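Brerkanon, by Emik (Werkus, paperback, 290 pages)

Posted 19/03/2025
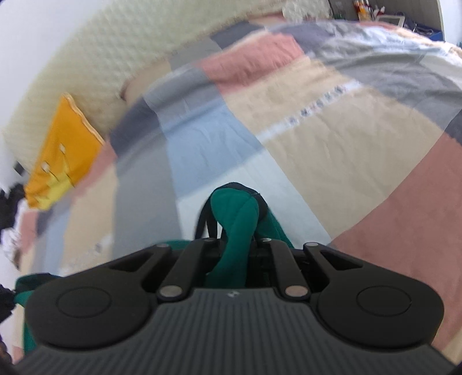
Green fabric over the patchwork.

Read this in two sittings, should have been three. Notes before they go cold.

So. A novel in letters, except half the letters are missing and you have to guess what was in them from the replies. Brerkanon is a port town that lost its port. The harbor silted up, the boats moved down the coast, and the people who stayed keep writing to the people who didn't. The main pair are sisters. One runs the old customs house as a boarding place, the other is somewhere inland and won't say where. First line of the first letter is a complaint about a bill. I liked that a lot.

Tiêu is the older sister and the best thing in the book. Cranky, funny, a terrible liar. She reports the weather like it's gossip. When she is really upset she starts listing what she cooked, and by the middle of the book a plain sentence about soup can knock you flat. The younger one never gets a name, only "your sister" at the bottom of the page, and I kept waiting for that to pay off. It sort of does. I'd have liked it to pay off harder.

First 60 pages are slow. Lots of furniture, lots of cousins, a long business with a roof. I almost quit during the roof. Then there's a letter from October, much shorter than the rest, handwriting described as "leaning", and the whole thing tips over into something darker. Won't say more. After that I didn't get up for tea.

What doesn't work so well – the town council letters. They're meant to be comic I think, stiff official voices arguing about a bell. The first one is good. By the fourth I was skimming, and I don't skim. They also explain things about the flood that Tiêu has already told us better, sideways, in her own grumpy way. An editor should of cut them down by half.

The prose is plain. Some readers will call it flat. To me it reads like someone writing at a kitchen table with the light going, a bit impatient, wanting to get to the post before it shuts. There is one very showy passage, the walk across the mud at low tide, and it earns it. Long, long sentence, nearly two pages, no stopping place, and you come out the other side a little seasick. I read it again right away. Then read it out loud to the cat.

About the ending. It isn't one, really. The last letter answers a letter we haven't seen, and the answer is yes, and there are at least 2 questions it could be a yes to. I've changed my mind twice on which. A friend who read it before me thinks it's a cheat. I get that, I do. But the book has been training you to fill in the gaps since page one, so leaving the biggest gap for last seems fair.

Production stuff, quickly. Nice cover, matte, picks up fingerprints. Paper's thin and the ink shows through on the council pages, where the type is smaller. The dates on the letters are set in a pale italic that I could hardly read under a lamp, and you need those dates, the letters aren't in order. Spine has held up fine. A family tree at the front would of helped with the cousins, and a map wouldnt have hurt either.

Would I read it again? The middle, yes, tomorrow. The roof, no. If you like your families told through what they leave out, get it. If you want to know who broke the sluice gate, you'll be throwing it across the room by the end.

Next up is the short story collection, also from Werkus, as soon as it gets here.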